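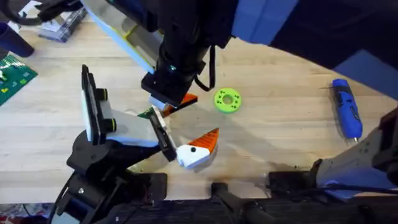
Two arms, one bird (I'm calling it a bird), Saturday

Home from the open day at Claduvow and my feet are killing me, but what a day! I took the early train out to Kollatstead with a sandwich in my bag and was at the roller door by 9, well before the crowd. They'd put the big cutting machines at the front, all noise and guards, and I gave those a polite ten minutes. Then I found the bench with the two arms and that was me done for the morning.

I could have watched it for hours. One arm comes down from above and the other reaches up from the corner, and they meet over the middle of the table. The little white block has a black dot for an eye and an orange top that looks just like a beak. I got my favourite photo with it hanging just off the wood and the other gripper right beside it on an orange wedge. Lime-green ring lying there, blue screwdriver, somebody's cup. It looked like my own kitchen table on a rainy weekend.

Leonidas Kyriakidis was running the bench and he was lovely, answered everything, even my question about whether the arms ever bump each other (yes, and he winced). He reckons they've been through the bird routine almost 1,000 times. He calls the left arm Plunby and won't say why.

Had a scone in the tent, dry. Bought a raffle ticket from the Rallis stall, number 100, colour yellow, now stuck to the fridge.

Must look up evening classes. Leonidas said the college does one on grippers and I wrote the name on my program, then left the program on the train. Ring them Monday. Also ring Mum, and find out when they're opening the doors again, so I can bring the kids next time.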